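Glassware and Sorting Assistant (part-time, paid)
Floltgate Teaching Laboratory Stores

Location: Floltgate, ground floor
Hours: 16 hours per week, mornings, start 8:15
Contract: until the end of August, with possibility to extend
Reference: 131

Who we are

Floltgate Stores prepares and keeps small laboratory equipment for schools and evening courses in the region. We lend beakers, flasks, stands, stirring sticks and similar things, and we take them back, check them and put them in their places again. In our list there are now 1,824 items of glass and 1,889 items of other material. The stores are managed by Danica Georgiev. Yuxi Luo is responsible for the preparation bench, and you would work with her most of the time.

We are looking for a person who likes small, exact work with the hands. Experience in a laboratory is welcome but it is not required. Some of our best colleagues came from kitchens, and one came from a shop for picture framing.

What you will do

You will sort returned equipment into the white trays on the bench, so that the next class finds each thing quickly. Every kit has its own arrangement, and you will learn 41 of them during the first weeks. Beakers stand upright. A tripod stays together with its flask if the kit list says so, and a stirring stick may stand in a beaker.

You will also inspect the glass for cracks and chips, wash what is necessary, write the missing pieces in the book and prepare the boxes for collection. On collection mornings it can be quite busy between 9:00 and 10:30, and you will sometimes speak with teachers who are in a hurry. Please be patient with them.

Trays and glassware at the bench:

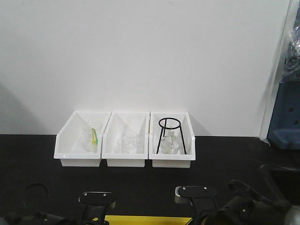
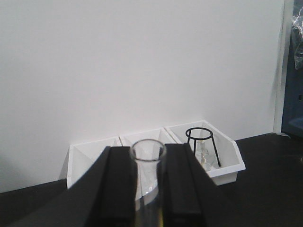 The work is done mostly standing, but a high stool is available. Boxes of glass can be heavy — we have a trolley, and we ask everybody to use it. Gloves and safety glasses are given to you on the first day. If something breaks, you tell us and we replace it. The price of broken glass is never taken from the pay.

What we ask from you

You have steady hands and you do not mind repeating the same task. You can read a kit list in English and write short notes in it. Perfect grammar is not important, but the numbers in the book must be correct. You come on time, because the first collection is early and the other person at the bench depends on you.

It is useful, but not necessary, if you know the names of common glassware. Yuxi Luo has made a printed guide with drawings and you may keep it beside you as long as you want.

What we offer

Paid training in the first two weeks. A fixed timetable, which we agree with you before you start. Paid breaks, tea and coffee, and a locker with a key. The bus stops in front of the Brutar building, and from there it is five minutes on foot. There is also a covered place for bicycles behind the loading door.

How to apply

Please send us one page about yourself and tell us which mornings you can work. A formal letter is not needed. Write the reference 131 on your page, and address it to Danica Georgiev, Floltgate Teaching Laboratory Stores. You can also leave it in the post box beside the entrance.

We invite suitable persons for a short visit of 40 minutes. During the visit you will see the stores and sort one kit together with Yuxi Luo. It is not a test with marks, and you can ask questions the whole time. We pay the bus ticket for this visit.

If you need a particular arrangement, for example a lower bench or a written explanation instead of a spoken one, please mention it in your page and we will prepare it before you come. We answer every application, also when the answer is no.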